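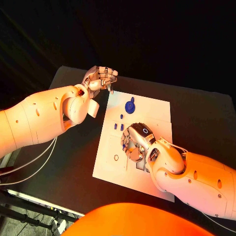 Martim Louro
May 6, 2019

A few people asked me how we made the budget for our two-arm cell, and what I would change for the next one. I will write it as a thread. It will be long, I am sorry, my English is slower than my spreadsheet.

Our lab is small. We applied in July for the money and the first thing I learned is that the price of the robot is the easy part. You ask the seller, the seller sends a PDF, you copy the number. All other lines you must find yourself.

Our final list had 41 lines. The robot was one line. When Afaf Mansour (she signs the purchases in our group) saw the first version, it had only nine lines and she sent it back with one word: "Table?"

She was right. I had forgotten the table.

So, table. Two arms which reach over the same surface will push on it, and a cheap office desk will answer by walking away. We asked Correia and Tatov for quotes on a metal frame with a dark top. Tatov was cheaper, Correia included the delivery to the second floor. After delivery they were the same price. Read the line about delivery.

Dark and matte is what I wanted for the top. A shiny one gives reflections and the person doing the vision work will complain to you every week. I know this because in the previous project I was this person.

The background also costs money. Black cloth, a rail, the hooks. It is a small amount but please write it in the plan. If it is not in the plan, somebody buys it with their own card and waits two months for the refund. I was this person also.

Hands. It is here that I spent the most time. Gamulis offered us a simple gripper with two fingers, and Ider offered a hand with fingers and a thumb. The difference in price made me close the laptop and go for a walk.

My advice is to write down the tasks first, in ordinary sentences, before you open any catalog. "Turn a knob." "Take a small peg, put it in another place." "Hold a part with one hand while the other hand works." Then mark which sentences the simple gripper can do. For us it was more than half of them.

We took the hands with fingers anyway. The sentences that were left were the ones written in our proposal, so there was no real choice. But I was glad to have the marked list when the department asked why.

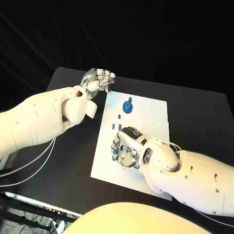

Small parts need their own line in the budget, and I ask you to make it bigger than feels reasonable. Pegs, blocks, knobs, all pieces that the robot must handle will be lost, or cracked, or go home in a pocket. I put 40 euros for the year, and Afaf asked me if I had forgotten a zero. For pieces of this size, which almost disappear when the fingers close on one, I now want at least four full sets from the first day. Also choose one strong color which is easy to find against white. Ours are blue and I recommend it.

A question from a reply: "Do you need both arms?" Look at your sentences again. If no sentence has the words "while the other hand", you can buy one arm and leave the space for the second. Ask the seller to write in the quote how long the price of the second arm stays valid. Ider wrote it when I asked. They did not offer it before.

Cables!! I wrote "cables, various" and a small number, and I am still ashamed. You need the length for the arm when it is stretched, plus the way down to the floor, plus the way to the cabinet. Then clips and covers, and something to keep it all off the floor under the table. This last thing we did not buy. It is in the new plan.

Spare parts for the hands. In our first plan we had 2,000 euros for this and the department cut it completely, because "the equipment is new." I agree it is new. Its fingers are still the thing that touches everything. In the second version I moved the same amount under "maintenance" with a quote from the seller attached, and it was accepted without one question.

Time is also equipment, in my opinion. For the installation I planned one week of two people. Please do not do this. Plan one month, and write the names of the people next to it, so their supervisor can see it.

Training was not included in the price from Ider. From Gamulis it was included, but only at their office, and the travel is yours. Compare these two things before you compare the hardware.

Another reply asks if I will share the spreadsheet. Yes, when I have removed the prices, the sellers gave them to us in confidence. The 41 lines will stay, with my comments. Some comments are in Portuguese, I will translate the polite ones.

For those who want to begin today and have no quotes yet: open an empty sheet and write table, background, light, arms, hands, parts, cables, spares, people, travel. Send it to the person who will sign. She will tell you what is missing, mine always does.

I will answer more questions in the evening. Please be patient if the question is about import taxes, I need to check with Afaf first.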